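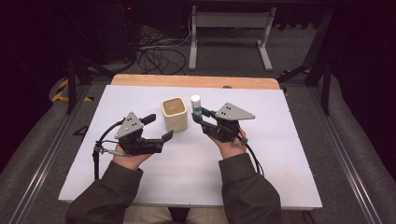

The square cup on its papered table, with a little white-capped bottle or stick for company.

I had been meaning to go to the September open day at the Addale pottery for years, and every year something came up, so when Shona Moffat rang to say she had a spare seat in the car I said yes before she'd finished asking. We got there a little after ten in the morning, and the yard was already full of people carrying coffee and trying not to back into the shelves (I very nearly did, twice!).

The pottery sits in an old grain store from 1815, and you can still see the hoist beam over the door. Ingeborg Wiegand, who runs the place now, took our group up the outside stairs and through the glaze room, where 46 test tiles hang on nails in an order that makes perfect sense to her and to no other living soul. She trained in Zadar as a young woman and still talks about the light there, and I could have listened to her all day, but there was another group waiting on the stairs and they were getting chilly.

Hand-building is what I had really come for, because at home I only ever throw on the wheel and my pots all look like cousins. I liked the long room at the back best, with its tables covered in white paper and the finished pieces set out where you could get a good close look at them.

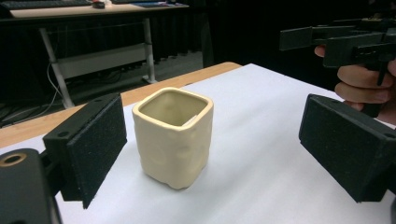
Ingeborg's advice for beginners is to stop smoothing so soon. She says most of us fuss at a wall until all the life has gone out of it, and I'm afraid I recognized myself. The cream cup with the squarish base won me over to her way of thinking, with those soft dimples all over its sides, as if someone had pressed them in with their fingers, and then that thick, glossy rim on top. I do love a rim you can feel on your lip.

Shona bought a blue Unov jug for her sister and a Czarnecka bowl for herself, and I put my name down for the winter hand-building class. Parking is in the field 200 yards past the gate, and it does get muddy, so take boots.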